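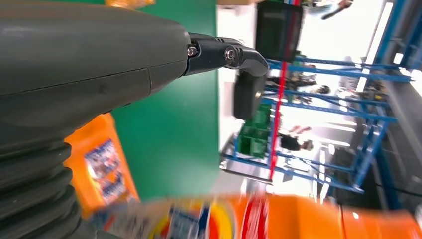
Trekico Bench Mat, Green

General-purpose work surface cover for sorting, labeling and packing tables

The Trekico bench mat is a flat green cover for tables on which bottled goods are laid out, turned, checked and packed. It is sold as a single sheet and is meant to stay in place through the working day. Typical contents of a table fitted with it are liquid detergent in plastic bottles, refill packs, small cartons and hand tools.

Item details

Supplier: Cirkel
Item number: 172-G
Color: green
Width: 800 mm
Thickness: 2 mm
Surface: smooth, closed
Edges: straight cut, unhemmed
Fixing: tape, not included
Pack quantity: 1
Carton quantity: 12

Surface

The top side is closed and does not take up liquid. Detergent residue can be lifted with a damp cloth and clear water. Thickened detergents leave a film if they are wiped once and left; wipe a second time with a fresh cloth and let the surface dry before labels or cartons go back on it. Solvent cleaners dull the top side and are not covered by the warranty.

The green was chosen for contrast. Orange, white and blue packaging stands out clearly against it, and a cap or a torn corner of label is easy to find at the end of a shift. The finish has a slight sheen. Under a ceiling lamp directly overhead it will return a bright spot, so on inspection tables the lamp should be moved toward the rear edge.

Laying bottles on their sides

Many packing tables handle detergent bottles lying down, with the printed label wrapped around the middle and the cap at one end. Two short rows, bottles end to end, use the depth of the table better than one long row and keep every cap within reach from the front edge. Point the caps in the same direction within a row. Leave a hand's width free on the side where the operator sits for a tablet or a packing list.

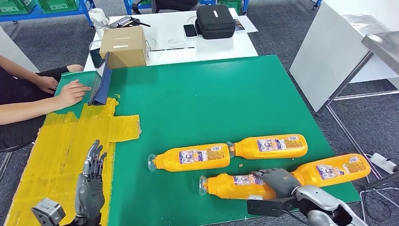
Upright bottles can be placed anywhere on the mat. Bottles on their sides should be kept clear of the taped edge, where the small step in height is enough to start a round bottle rolling. Flat-sided bottles are less sensitive to this. Cartons, drinks and phones belong on a second table behind the mat — the full surface is then available for goods.

Fixing

The mat can be laid loose on a level table. For tables that are leaned on or worked from the side, tape along at least one edge is recommended.

1. Clean and dry the table top.
2. Unroll the mat and leave it flat overnight.
3. Align the front edge with the table.
4. Apply tape along the left or right edge, half on the mat and half on the table.
5. Press down from the middle outward.

Wide yellow tape is the usual choice and also serves as a visible border. Short overlapping sections are easier to replace than one continuous strip, but they wrinkle sooner. Wrinkled tape holds adequately and has no effect on the mat itself. Replace it when a section lifts far enough to catch a sleeve.

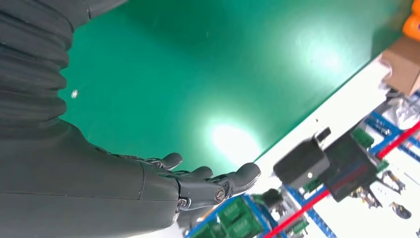
Trimming is possible with a utility knife and a steel rule. Cut from the top side in two light passes. A single deep pass tends to wander and leaves a raised lip along the cut, which then shows through the tape. Offcuts can be used under scales or label dispensers.

Care and storage

Wipe daily. Remove grit before sliding cartons across the surface. Store rolled with the green side out, standing upright, away from radiators. A mat stored folded will keep the crease, and neither weight nor warm water removes it completely.

Accessories

Jindley edge tape, yellow, wide
Jindley edge tape, black, wide
Fuchs steel rule, 800 mm
Fuchs utility knife with spare blades

Ordering

Single mats ship rolled in a tube. Orders of 12 ship in one carton, laid flat, and do not need the overnight rest before fixing. Other widths on request; minimum quantity applies. For cut-to-size inquiries contact Imke Stüber, sales office. Technical questions on cleaning agents and tape go to Eulalia Figueroa.

Page last revised October 14, 2018. Specifications subject to change.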